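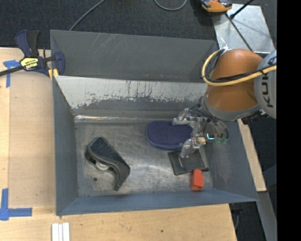

# Boglárka Oláh

**Boglárka Oláh** is a Hungarian novelist and short story writer whose books for young readers are set largely in the imagined river country of Gondal. She is best known for *The Drileck Lamp*, a novel of 437 pages that she wrote over nine winters while teaching composition at a secondary school.

## Early life

Oláh grew up above her parents' bookbinding shop. Her first stories were written on the backs of spoiled endpapers, several of which she kept. At school she studied under the poet Sándor Kiss, who lent her books from his own shelves and returned her drafts with comments in green ink. The two wrote to each other until his death, and 154 of their letters survive.

## Career

Her first collection, *Salt for the Ferryman*, was printed by the small press Kandari in a run of 1000 copies. It drew few reviews but was read widely by teachers. *The Drileck Lamp* followed six years later from the same press. The story concerns two sisters who inherit a lighthouse on a river with no ships, and critics have noted its plain sentences and its patience with minor characters.

A sequel, *The Keeper's Year*, was less warmly received. Oláh later revised its final third, and most current editions use the revised text.

## Teaching

Oláh continued to teach after her books began to sell. Students were asked to copy out one page of another author's prose by hand each week. Her classroom notes were collected as *A Page in Pencil*.

## Papers

Her manuscripts and the Kiss letters are held in the reading room at Prorkitz, which opens to visitors each September. The diaries remain closed.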